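**To:** the Trelton robotics club list
**Subject:** Re: the copying task for the October open evening

Hello all,

Thank you for the kettle, whoever left it, and thank you for the long and very good message that came round on Saturday, which I have kept below in pieces so that I can answer it properly. I'm sorry it has taken me until now. I started a reply twice and both times it turned into a shopping list.

The earlier message began:

> I missed the last two sessions and I'm trying to catch up before the students come back. Could somebody write down what the copying task is these days? When I left, we were still stacking things in towers and I was rather fond of the towers. I gather it has moved on to patterns, and that there's a box drawn on the table now. Is the arm meant to work inside the box or outside it? And do we still start from the same place each time?

I was fond of the towers too! They will come back, I promise, but they did take up whole evenings, and the younger ones were getting fed up with chasing cubes across the floor.

The copying task goes like this. We set out a small pattern inside the black outline at the back of the table, and that is the model. The arm has to build the same pattern again on the open part of the table, nearer the front, using loose cubes put out to the side. The model stays where it is and the arm leaves it alone. At the moment we are using an L of three, with yellow at the corner, blue to the right of it and teal in front, and the loose cubes are one of each colour, so there are no spares to confuse matters.
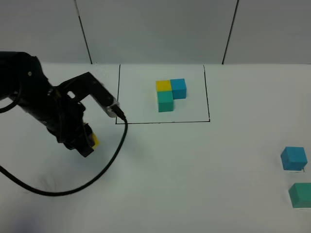
I would say the picking up is the part we understand best by now. Most of the club has had a turn at teaching it, and even those who swore they had no feel for the controls were managing a decent grip by the end of their first evening. Putting down is another matter. It is so tempting to open the fingers a touch early, when the cube is still hovering, and then it lands at a slant and everything built against it is at a slant too. Please be patient with the last little bit of the way down. I say this as the worst offender.

As for starting from the same place, yes and no. The model goes in more or less the same spot, but the loose cubes should be moved a little between tries. If they sit in exactly the same places every time, all we have taught the arm is a dance routine, and the first visitor who nudges a cube will catch us out.

The message went on:

> I've also lost track of the order. Does it matter which cube goes first? I ask because the notes in the Stetuto folder say one thing and the sheet on the wall says another.

The sheet on the wall is right and the folder is old, and I will get round to changing the folder this week. Yellow goes first. It is the corner of the L, so both of the others have something to be lined up against, and if it goes down crooked you can tell straight away and begin again without having wasted much time.

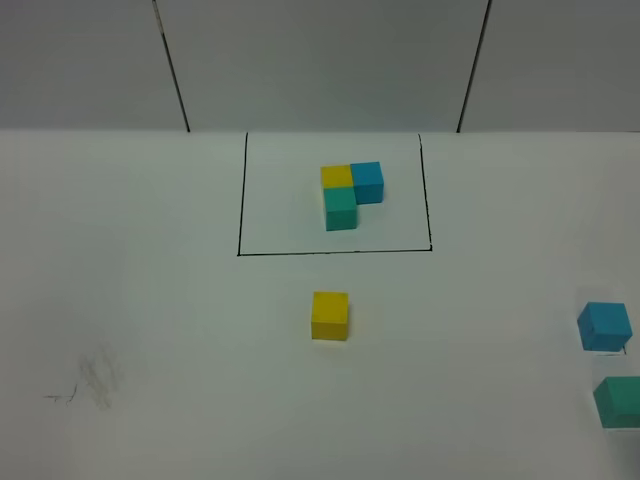
We did try it for a while with each person choosing the order they liked. It was more fun, I admit, and there were some lovely runs with teal first, but when we came to train on the lot together the arm seemed to dither, reaching one way and then the other like somebody choosing a biscuit. Once we agreed on a single order it calmed down a good deal. Perhaps with far more runs it would cope with a mixture. We are aiming for 600 by October, and if we get there early I'd be very happy to use what's left of the time to find out.

A session of 60 good runs is plenty for one evening, by the way. Past that we all get careless, me first. Tired driving makes for wobbly examples, and it is kinder to everyone to stop and have a cup of tea.

Then there was the question of what the arm can see, which has caused the most talk of anything on this list since the great extension lead debate. The view from the wrist is splendid close to a cube and not much help when the hand is over bare table, so we are keeping both views in the training, the fixed one and the wrist one. Those of you working on the Relell branch wanted to try the wrist view alone, and I think you should, so long as it is kept in its own folder and doesn't hold up the rest. 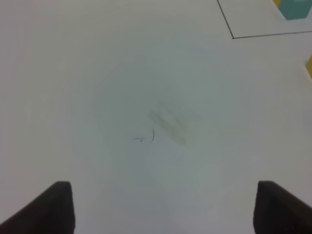

Belhaj group: we tried wrist only on the old tower runs and it got lost whenever the model was out of sight. We'd suggest keeping the fixed view for deciding where to go, and leaning on the wrist for the final approach. Happy to share our settings if the Relell lot want something to compare with.

That came in while I was typing, so I have pasted it in here to save you all another message. Thank you, Belhaj, and yes please to the settings. If you could put them in the shared folder with a line or two on what you changed, even the obvious things, it would be a great help to those of us who are slower at this.

The last part of Saturday's message was this:

> Finally, what counts as a success? I'd hate to be marking runs differently from everybody else.

A very fair worry, and we have been woolly about it. I'd like us to settle on this much. The three colours must be in the right places, the copy must face the same way as the model, and the yellow must be touching both its neighbours along a side. It doesn't have to sit exactly in line with the model above it. A copy that is a bit to the left is still a good copy, and I don't want to see anyone throwing out a nice run over it.

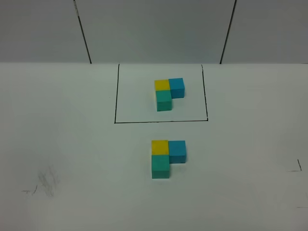
## What I'd like from everyone before next time

- Have a read of the sheet on the wall, and tell me if any of it is unclear.
- Mark your own runs using the rule above. If you can't decide, put a question mark by it and somebody else will look.
- Let me know whether you can help on the open evening. I need 4 people on the table and would love 8 altogether, so that there is time for everyone to wander about and see the other clubs.
- Bring a mug. We have the kettle but we are very short of mugs.

If any of this contradicts what I told you in person, go by the message, as I was probably thinking about something else at the time.

Warmest wishes to you all, and do write back, even if only to grumble about the towers.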